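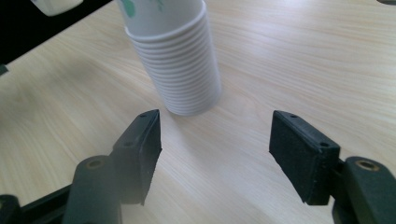
Banden, December 3, 2018

Paper cups for the hall: are we being had?

drustus_tea
Picking up from the July thread, where half of you swore paper cups were the answer to our washing-up problem. I've now got a stack of them standing on the table, white with a bit of green printed on, and I'm not convinced. We had 80 in the cupboard before the last coffee morning and 7 after it. There were not 73 people there. Where do they go?

pelham66
People take two. One inside the other, to save their fingers. Watch the queue next time.

drustus_tea
Then they're not much of a cup, are they?

marrowfat
They're fine. You pour boiling water into thin paper, you get hot fingers. Let the urn stand for a few minutes first. We've used the Bouchard ones for two years and I've had no complaints.

pelham66
No complaints to you, maybe. I had one go soft at the bottom halfway through a talk. Tea all down my notes.

marrowfat
How long was the talk?

pelham66
Long. Still shouldn't leak.

kettle_on
Can I ask about the green print? Is that meant to tell us they're good for the planet? I see leafy green splodges on everything now and I don't believe any of it. Most paper cups have a plastic lining and our council won't take them.

drustus_tea
It looks like leaves, or splashes, take your pick. I wouldn't read anything into it.

brustis_road
My gripe is getting them apart. They come nested so tight that you pull one and three come away, then somebody puts the spares back with thumbprints inside. A tall stack leans as well, and ours went over twice on one morning. I stand them in short piles, upside down on a tray.

marrowfat
Upside down on a tray that's been wiped with what, though? I'd leave them in the sleeve and tear it down as you go.

brustis_road
A clean cloth, thank you.

kettle_on
Or buy 66 mugs from the charity shop and have done with it.

pelham66
And who washes 66 mugs?

kettle_on
Whoever drank out of them.

drustus_tea
You've not met our lot. I'll get one more sleeve and stand by the urn myself. If it's doubling up, I'll see it.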